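Stulora Help > Vakulenko's Orchard > Walkthrough questions

Can't get into the Flera cellar, what am I missing??

Asked 12/17/20

ok so I'm in the Birkis valley, finished the mill part, got the brass crank and the torn map. Game clearly wants me to go to the Flera cellar next bc the journal says "the door under the pear trees." Found the door. Door won't open. Tried the crank on it, tried the mill key, tried waiting till night in game. Nothing.

Stuff I already did:

- drained the mill pond
- talked to the ferryman twice (second time he gives you the lantern)
- lit all the lamps on the bridge
- bought the rope, 187 coins, which hurt

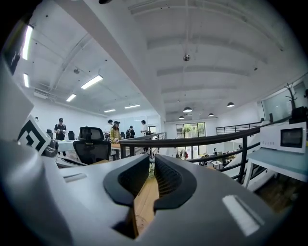
- read every page in the journal, even the recipe ones

Playing on PC, latest patch. Save is at 11 hours. I don't want to restart. Is it a bug or am I dumb. Also is there anything in the cellar worth having or is it just story?

3 answers

Answer 1 (marked as accepted)

Not a bug. You missed the bell.

The cellar door is tied to the chapel, not to the mill. Everybody tries the crank on it. The crank is for the sluice gate way later, just hang on to it.

What to do, in order:

1. Leave the orchard by the north gate. Follow the wall uphill till you hit the chapel ruins. If you get to the beehives you went too far.
2. Use the rope on the broken ladder inside. You can climb now.
3. At the top there's a bell with no clapper. Don't leave. Look at the window ledge on the left, the clapper is behind the loose brick.
4. Put it on and ring three times. Wait for the echo to stop between rings or it doesnt count.
5. Go back down to the pear trees. Door's open.

You need the lantern lit before you go down or the stairs scene just kicks you back out. That part has no hint at all, kind of bad design imo.
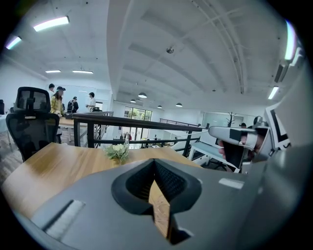 Cellar itself has four rooms. First one is only barrels, skip it. Second has the shelf puzzle, and the trick is the order the plants flower in, not the order they're in on the page. Read the almanac in the ferryman's hut if you didn't. The one everybody gets stuck on is the winter pot. Think of a little potted plant, green leaves and pale creamy blossoms, the game's version looks pretty close to that. It goes LAST, even though the almanac has it on page one. The red one is first, then the thistle, then the tall blue thing I forget the name of. When it's right the shelf slides left and you get the third room.

Third room: take the ledger off the desk before you touch the clock. If you start the clock first the room floods and the ledger is gone for good on that save. You can still finish, but you lose the longer ending.

Fourth room is the chest. 628 coins plus the silver seed. So yeah, worth it, pays back the rope and then some.

Comment from asker: THE BELL. I walked past that chapel like five times. Thanks, door is open

Comment: can confirm the waiting between rings thing, I was mashing it and thought my game was broke

Answer 2

I did it diffrent. You can get in without the chapel at all if you have 2,000 coins, the peddler at the crossroads sells a copy of the cellar key. He only shows up after you light the bridge lamps, and only in the morning. Sleep at the inn, go straight there, don't stop to talk to the miller's kid or it turns to noon.

Not sure it's worth it that early. I had the money from selling fish all week (in game week). You still need the lantern. Also with the key you skip the bell scene and I think that locks you out of one achievement? Somebody check me on that.

If you're going this way save up by doing the eel spot below the weir. Best price is at the inn, the market lady rips you off.

Comment: it does lock it. Lost it on my first run.

Answer 3

check your patch version, there was a bug with the door on the old one where it stayed shut after the bell if you saved inside the chapel. Reloading from before the ladder fixed it for me. If that's not it then what the first person said.

Also for the shelf, lay it out on a real table if you get stuck, way easier than flipping back to the almanac screen over and over.
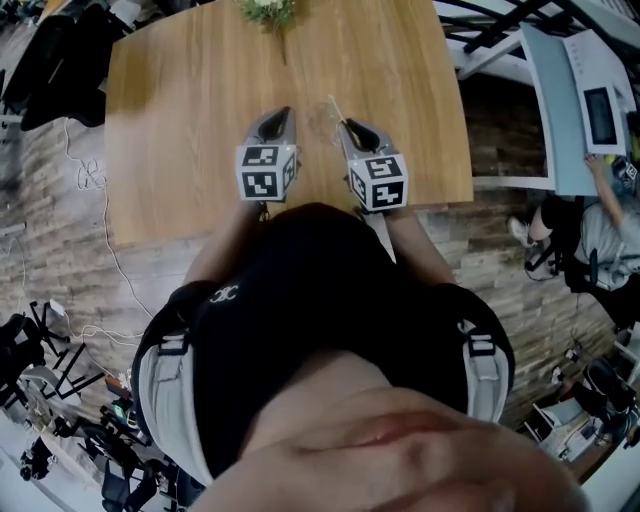

Sprig of green with tiny white flowers, far end of the table.

Clock in room three is 4:20 btw. Spent forever on that. The hint is in the painting over the stairs but it's so dark you can't read it unless you turn the brightness way up.

Comment: thx for the clock one, was just about to ask

Related questions
Where does the silver seed go?
Sluice gate won't turn, have the crank
Is the longer ending different on a second run
Ferryman gone after bridge lamps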